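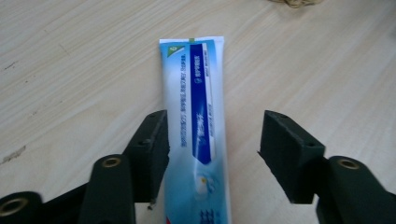
Figure 2. Toothpaste tube on a wooden tabletop.

3.2 Household demand and the proposed transfer

The Quintela transfer would move water from the upper Mimlow River to the towns of Trostetano and Provau. The draft permit, released for comment on 16 Jul 2019, allows withdrawals only when flow at the lower gauge exceeds 400 cubic feet per second. Supporters of the transfer argue that growth in the two towns cannot be met from existing wells. The present section examines that claim from the side of household use.

Billing records were obtained for 500 homes, of which 100 were also asked to keep a written diary of indoor use. Diary entries covered bathing, laundry, dishwashing and short tasks at the sink such as brushing teeth. Homes with private wells were left out, as their use is not metered.

Outdoor watering made up 40 percent of yearly use in the billing sample and fell to almost nothing in December. Indoor use changed little between seasons. The permit application, however, applies the summer peak to every month of the year — a choice that raises projected demand well above the metered record.

Diary entries for short tasks were the least reliable, and several households recorded them only once a week. They are reported here as a group and are not used in the demand estimates of Section 4.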